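Gripper comparison: frequently asked questions

What is being compared?

Two finger designs for the Drullow arm, the solid Rustum finger and the ribbed Vekitz finger, plus the two controllers we had on the bench, Eshun and the stock one. Results went up in April. Most of the mail since then asks the same few things, so the answers are collected on this page.

How is a trial scored?

One attempt is one approach, one close and one lift. If the item leaves the table and stays held until the arm stops, it counts. We logged 1571 attempts and kept 1095 after dropping those with a controller fault. Shiny items get their own column, as with the marble-look disc with the gold rim, because reflections can upset the depth estimate.

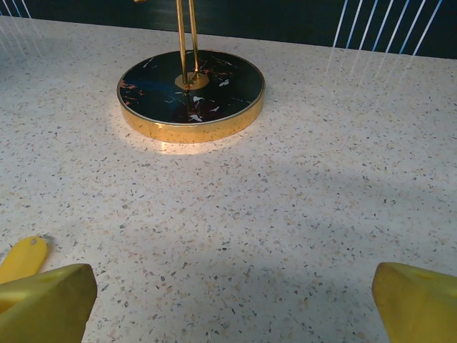 Augustina Quansah wrote in to say that dropping the faulted attempts flatters the Eshun controller, and that a user would count every fault as a miss. Fair point. The results table now has a second column with the faults left in. The order of the two controllers did not change, but the gap is smaller.

Why is there a camera at the wrist?

It shows the last stretch of the approach, where the side camera often loses the item behind the fingers. With the fingers spread wide you get a clear view of the table between them. Snack bags gave us the most trouble in this view. The wrapper is wrinkled and glossy, and the top crease is usually the best place to aim.

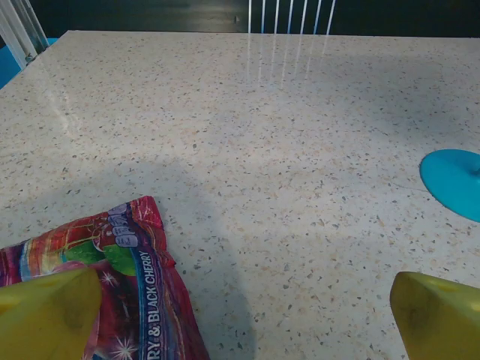
We run the wrist camera with fixed exposure. Auto exposure drifted every time the arm passed over a bright patch of table, and the grasp point drifted with it.

Can two arms share one table?

They can, and we ran a separate set that way. Both arms are mounted on the front rail and reach in toward the middle. Keep the speed at 6 on the Eshun dial when the grippers come close to each other. Leave slack in the cables at the shoulder. 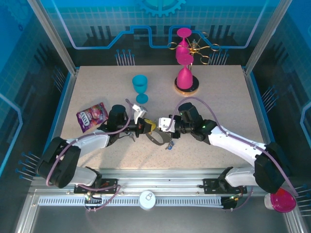

What about small, flat items?

Keys are the hard case. A blade lying flat gives the fingertips very little to close on, so we aim for the place where the key meets its tag. Come in with the fingers pointing straight down and close slowly.
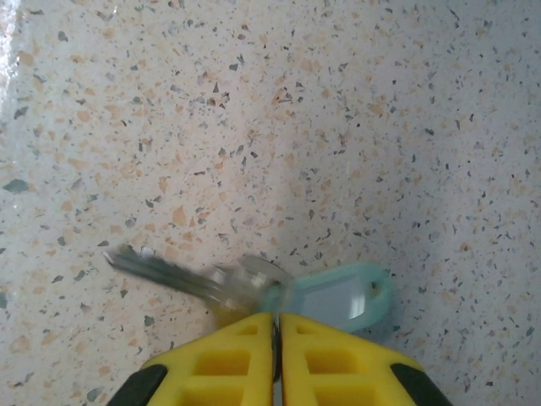

How often do you recalibrate?

Every 90 attempts, and after any finger change. It takes nearly as long as a coffee break.

Can I get the raw logs?

Write to us and say which controller you use. The two log formats differ and we don't have a converter yet.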